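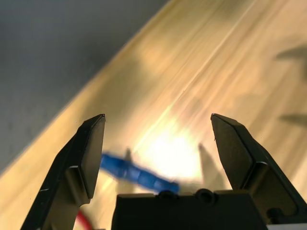 Ellomer is a two-finger electric gripper kit for small robot arms, made by the company Drurnstead and sold mainly to schools, repair shops and research groups. It was designed by Mehrangiz Hosseinzadeh and first shown in April at a trade meeting in Gadside. The kit replaced the older Jalali gripper, which used compressed air.

Design

The gripper has two fingers which move in opposite directions on one rail and are driven by a single motor. The fingers are black, become narrow toward the tip, and carry a flat pad on the inner side. A small camera is fixed at the wrist and looks forward between the fingers, so the operator or the control program sees the object during the whole approach. The complete unit has a mass of 381 grams without cable.

The pads can be changed by hand. The fingers themselves are fastened with screws, and the maker advises to repeat the calibration each time they are taken off.

Use

Ellomer is mostly used for picking small things from a table, such as handles, blocks and light tools. In the usual way of working, a person guides the arm through the task several times, and the camera pictures are stored together with the finger position. Drurnstead also offers a paid service in which its staff prepare the arm and the first 2,000 recordings at the customer's place.

Versions and price

The kit was offered at 1,898 dollars with one set of pads. Version 2 brought a stronger cable connector and a quieter motor, but the fingers stayed the same, and older pads fit on it.

Reception

The reviewer Afshin Amini praised the simple assembly and the clear manual. He criticized the camera, whose picture becomes blurred when the arm moves fast, and wrote that shiny table surfaces can disturb the exposure. He also found the spare fingers too expensive for schools.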